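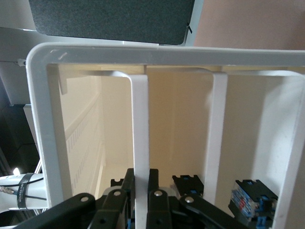 Water bill nearly tripled and I can't find a leak

Posted in Home and Utilities by Hsiu-ying Chung

I rent a small house in Joltulmont and pay the water bill myself. The last bill shows 1667 cubic feet for the billing period. The one before that was 594, and all the earlier ones I still have are close to that. I live alone, I don't water the yard, and I didn't have guests. The washing machine gets used once a week.

I checked under the kitchen and bathroom sinks and everything is dry. There are no stains on the ceiling and the floor isn't soft anywhere. The outside faucet doesn't drip. I called the water department and the person on the phone said the meter was read normally and the amount is owed. She said I could ask for a recheck but there is a fee if the meter turns out to be fine.

My landlord says usage is my problem and leaks are his problem, so I would need to show him a leak before he sends anyone. The house was built before I was born and the toilet is a Druvano that looks original to the bathroom.

What should I check next, and do I have to pay the whole bill while this is being sorted out? It is due at the end of the month.

Skillomach

Start with the meter. You can do this test yourself and it costs nothing.

Turn off everything in the house that uses water, including the ice maker if you have one. Go out to the meter box, usually near the curb under a metal or plastic lid, and look at the dial. Most meters have a small triangle or star wheel that turns when even a little water is moving. If it is turning with everything off, you have a leak somewhere past the meter.

Then find the main shutoff for the house and close it. Look at the meter again. If the little wheel stops, the leak is inside the house. If it keeps turning, the leak is in the line between the meter and the house, and that one would not show up under your sinks. Look for a patch of grass that stays green or soft when the rest of the yard is dry. Old shutoff valves don't always close all the way, so try a faucet to make sure the water is really off before you decide anything.

If the wheel isn't moving at all, write down the full reading, don't use any water overnight, and compare it in the morning. Some leaks come and go – a toilet that refills itself every so often is the usual one. A water softener stuck in its cleaning cycle can do it too.

While you're out there, copy the number off the meter and compare it with the reading on the bill. If the meter shows less than what you were billed for, it was misread, whatever the person on the phone said. Also check that the serial number on the meter matches your bill. My sister paid for the other half of her duplex for most of a year.

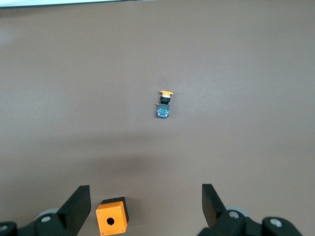

For the toilet, take the lid off the tank and put in 5 drops of food coloring. Wait without flushing. If color shows up in the bowl, the flapper is leaking, and a new one is cheap and takes a few minutes to put in. Also look at the overflow tube. If water is running over the top of it, the float is set too high. Neither of these has to make any noise, and neither leaves a drop on the floor.

As for the landlord, take a short video of the meter moving with the water off and send it to him in writing with the time you took it. That is your proof that there's a leak. You don't have to find the exact spot for him.

hsiao

It's the toilet. It's always the toilet. Mine ran up to 5 months before I caught it.

About paying: don't just skip the bill, they can add late charges or shut you off. Call and ask for a "leak adjustment." A lot of water departments will take something off once you send in a receipt for the repair, but they usually only do it once in a while for the same account, and some only for the sewer part. Ask whether you can pay your normal amount for now and get the rest put on hold. Get the name of whoever you talk to.

Keep the receipt even if it's only for a flapper. If the landlord buys the part, ask him for a copy.

Hsiu-ying Chung

Thank you both. The wheel moves slowly with everything off and stops when I close the main. I'll do the food coloring tonight and send the video to my landlord.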